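Sorting the bricks, part whatever this is

So the brick situation. If you read the post from May you'll remember I came home from the Idthorpe flea market with a suitcase (an actual suitcase, one broken wheel) full of loose bricks, and that the man who sold it to me swore there were 3000 pieces in it. I have not counted them and I'm not going to. It's a lot. When you tip it out on the rug it makes a sound like a hailstorm and the cat leaves for the rest of the day.

My first idea was to sort by color, because that's what everybody wants to do. It looks great! You get a bowl of red and a bowl of yellow and you feel like you have your life together. I did that for two evenings and took a bunch of photos and sent them to my sister, who replied with a thumbs up, which I think was generous of her.

Then I tried to build something. I wanted one little red two-by-two, and I had a whole mixing bowl of red to dig through to get it. Ten minutes of raking. Every piece in there is the same color, so your eyes just slide right off it. Ekrem Ersoy from my building group had told me this would happen, in so many words, and I'd nodded along and gone home and done it anyway. His rule is shape first, color second, and color only when a drawer gets so full you can't close it.

So I dumped all the bowls back together (painful) and started over by shape. Plain bricks went in one tub, flat plates in another, slopes in a third, and then there was a shoebox for wheels, windows, tiny steering wheels, and the things I can't name. I've got 7 containers going now and the shoebox is the only one I still dread.
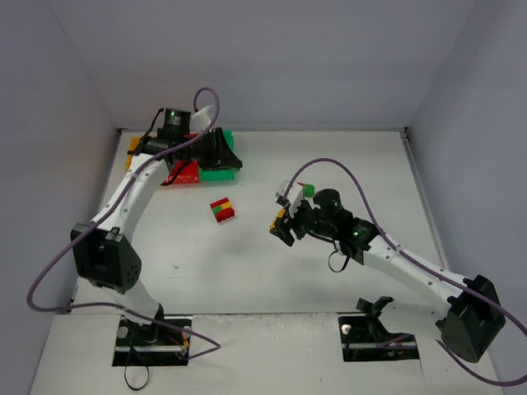 What helps me most is working in small piles. I used to spread everything out as wide as it would go and then crawl around the edges, and my knees had opinions about that. Now I scoop out a cereal bowl's worth, push it into a little heap on something flat and plain, and pick from the heap until it's gone. A plain surface makes a huge difference. On the rug, which has a pattern, I kept missing the dark gray ones completely and finding them later with my heel.

I also pick out one kind at a time. I used to grab whatever was on top and decide where it went, and after half an hour my brain was oatmeal. Going through a heap just for slopes, then again just for plates, sounds slower, and maybe it is, but I can do it while listening to a podcast and still follow the podcast.

For storage I went back and forth forever. I bought a Dalance drawer unit at first, the tall narrow one, and the drawers are fine but they come all the way out if you pull with any enthusiasm at all. I've spilled the plates drawer twice. The Nolton tubs are better for the big stuff - wide mouth, lid that clicks, you can get your whole hand in. I'd buy more of those if the store in town ever had them in stock. For tiny pieces I've been using a muffin tin, and I see no reason to stop.

Washing: yes, I washed them. Mesh bag, bucket of warm water, a squirt of dish soap, swish, rinse, out on towels overnight. The water was a color I'd rather not get into. Give the pieces a good shake before you lay them out or you'll be pouring water out of the undersides the next morning. Anything with a sticker I wiped by hand, and I lost 3 stickers even so. One was from a little gas station sign that said ERDEM in wobbly marker, so some kid made that one, and I was sadder about it than made sense. I've kept the sign. I might redo the lettering.

The slopes are done, the plain bricks are mostly done, and the plates need another pass with the thin tiles pulled out (they snap together with the plates and hide, I find pairs of them constantly). Wheels and tires still need to be matched up too. I have way more tires than wheels, so if anybody in the group has the opposite problem, please get in touch and I'll bring a bag to the next meetup.

Next time I want to get into what to do with the bitten ones. There are so many bitten ones.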